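Section 3: Packing the charger box

I'm Catherine Aitken, and I put this guide together for anyone setting up a study table the way we do with the Doster kit. This section covers the small power stuff, so grab your adapter and a box and let's go!

1. Clear the middle of the table. A wipeable cloth is great if you have one (mine creases like crazy, so I smooth it first).

2. Unplug the adapter and pull the cable out of it. Hold the plug, please, don't yank the cord!

3. Check the ports. If yours has two, like mine, either one is fine for the Doster lamp.

Note: Read the tiny print before you pair an adapter with anything new. I have to hold mine up to the window and squint.

4. Open the box all the way, with the flaps out of your way, and set it where you can reach it without leaning.
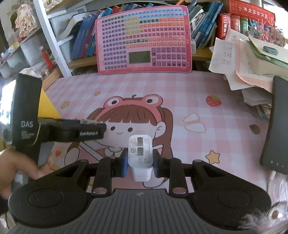
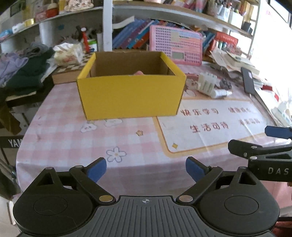 Reading time for the full guide: 4 minutes

5. Lower the adapter in on its side. Heavier things go on the bottom, soft things on top.

6. Coil the cable loosely, about as wide as your palm, and lay it in last.

Caution: Never pack an adapter that still feels warm. Give it ten minutes on the table and go get a coffee.

7. Write what's inside on a bit of tape and stick it on the front. I skipped this last December and ended up opening every box in the closet.

Next up is Section 4, where we hang the Vakwood shelf.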